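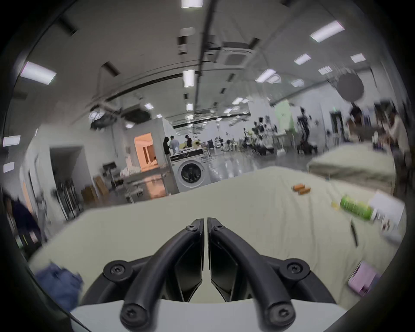
Fig. 1. Pale cloth with small items on it, two of them orange.

Textile Care, Unit 4: Reading Fabric Before You Wash It

These notes go with the Wednesday lecture. Bring them to lab along with your swatch book.

Fiber and fabric are two separate things. Fiber is what the yarn is made of: cotton, wool, polyester and so on. Fabric is how the yarn is put together. Most care mistakes in the lab reports came from mixing these up. "Satin" is a weave. It can be silk, polyester or cotton, and each one needs different care.

Plant fibers

Cotton and linen are mostly cellulose. They are stronger wet than dry, so they stand up to agitation in the machine. They also wrinkle easily. When the fiber takes in water, it swells and the bonds inside it let go. As it dries, new bonds form in whatever position the cloth is in. A sheet left balled up in a basket dries with the creases set.

Acids weaken cellulose. Rinse well after using vinegar on a stain.
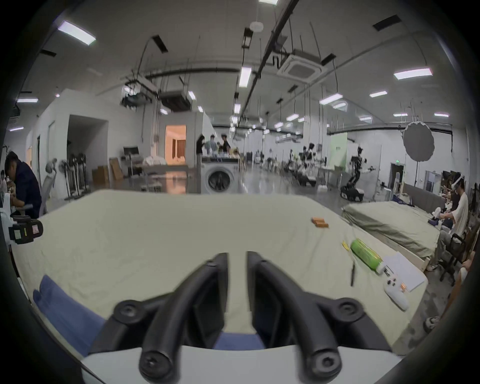
Protein fibers

Wool and silk behave the other way. Both lose strength when wet. Wool has scales on the surface, and heat, moisture and rubbing together cause the scales to lock. This is felting, and it cannot be undone. Use cool water, a neutral soap and very little movement. Never use chlorine bleach on either one. It dissolves the fiber.

Synthetics

Polyester and nylon take in little water and dry fast. They hold on to oil, so a collar stain that washes out of cotton may stay in polyester. Treat oil stains before the wash. Heat is the main risk. Above its softening point the fiber takes a permanent crease, and a hot iron will leave a shine.

Shrinkage

Two kinds matter for this course. Relaxation shrinkage happens when cloth stretched at the mill goes back to its resting size, mostly in the first few washes. Knits show it more than wovens. Progressive shrinkage goes on wash after wash, and felting wool is the usual case. 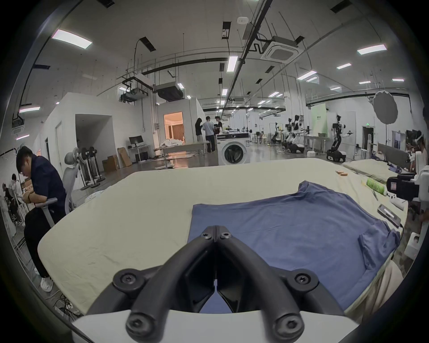
To measure it, mark two points on the dry cloth before washing and record the distance. Wash, dry flat, and measure again without pulling. Subtract the new length from the old, divide by the old length, and multiply by 100. Take lengthwise and crosswise readings separately. If your marks were 180 mm apart and are now 171 mm apart, the loss is 9 mm, or 5 percent.

For lab

Finish the burn test table for the Preso and Itetti swatches. Write the fiber and the fabric name in separate columns. Reports that give only one will be returned.

Read the chapter on detergents through page 74 before we meet. Hard water will be covered next time.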